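19 Feb 2022
By Saqib Ghumman and Ettore Pellegrini

Pasham: Teaching a Simulated Gripper to Hold a Postcard

Our project asked whether a grasp policy trained on solid blocks could cope with thin cards. We ran 779 trials in simulation, each with a different picture on the card, and randomized the textures in January – the month we also learned what our laptops sound like under stress.

In the trial below the print is a rocky desert canyon, and the card sits left of center between the fingers. The policy sees only the wrist view. 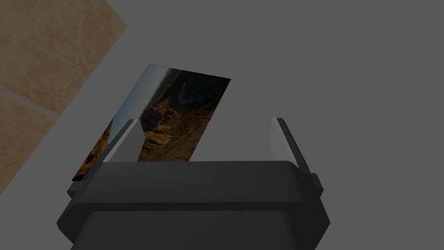
Results

The block policy held the card to the end in 22 percent of trials. Retraining on cards raised this to 65 percent, at the cost of a weekend and some goodwill. Busy prints did worse than plain ones – the policy seems to like scenery even less than we now do.

Contact: Pasham project, Saqib Ghumman | © 2022 the authors | Back to top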